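Longo Home Storage - Help desk
Ticket 717
Product: Drurilum drawer unit, yellow
Subject: Lowest drawer catches before it is fully shut
Opened: October 2019
Status: Closed
Customer: Kisa
Handled by: Calum Shearer

Kisa wrote:
The lowest drawer on my yellow Drurilum unit slides out without trouble but catches on the way back in. It stops a finger's width short. If I push harder the whole unit moves back towards the wall and the drawer stays where it was. The drawers above it close normally. I bought the unit in August and it was fine for the first few weeks. I have taken everything out of the drawer and it makes no difference.

Calum Shearer wrote:
Thanks for getting in touch. A few questions before we look at parts.
Does it catch on one side or both?
Was the unit moved or lifted shortly before it began?
Is there anything on top of it?
What is it standing on?
Please also try the drawer with the unit pulled away from the wall, in case something has dropped down behind.

Kisa wrote:
Right-hand side only, looking at it from the front. I did move it. It used to be on carpet and now it is on the pale marble-look floor, up near the back wall. I picked it up by the top with the drawers still in. There was a box of paints on top but I have taken that off. Nothing behind it that I can find.

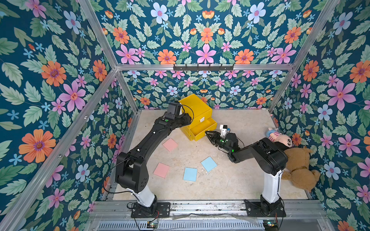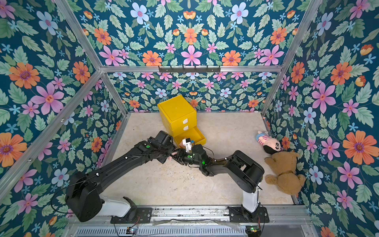
Yellow drawer unit by the floral wallpaper, with the lowest drawer open.

Calum Shearer wrote:
Thank you. Lifting this unit by the top with the drawers in can pull the bottom section slightly out of its slots, and the runner then sits at an angle. Please try the following.

1. Take all the drawers out. Pull each one to the stop, lift the front and draw it clear.
2. Turn the empty frame upside down on a towel.
3. Look at the four corners where the bottom section joins the sides. Each should be flush. If one stands proud, press it in with the heel of your hand until it clicks.
4. Run a finger along both lower runners and wipe out any grit or fluff. A damp cloth is enough. Please don't use oil - it collects dust.
5. Stand the frame up and put the lowest drawer back first, on its own. Slide it in and out a few times before adding the others.

If it still catches, measure the inside width at the front and again at the back, at the height of the lowest drawer. Both should read 270 mm.

Kisa wrote:
Did all that. The back right corner was standing proud and it did click when I pressed it. There was also a flattened bit of card in the runner on that side. The drawer now goes nearly all the way but there is still a slight rub at the end. Inside width is 270 mm at the front. At the back I can't get the tape in straight.

Calum Shearer wrote:
That is good progress. Please check the opposite corner as well, the front left. Pressing one in sometimes lifts the other.

Kisa wrote:
Yes, front left had come up a bit. Pressed both together with the frame upside down and they have stayed. No rub now. I have put the drawers back in and all of them shut.

Calum Shearer wrote:
Glad to hear it. No parts needed, so I will close this. For moving it again, take the drawers out and lift from underneath. If the corner comes up a second time, reply to this ticket and I will send a new bottom section from the Prernach store.

Ticket closed by Calum Shearer. Cause recorded: bottom section unseated at back right, card in runner.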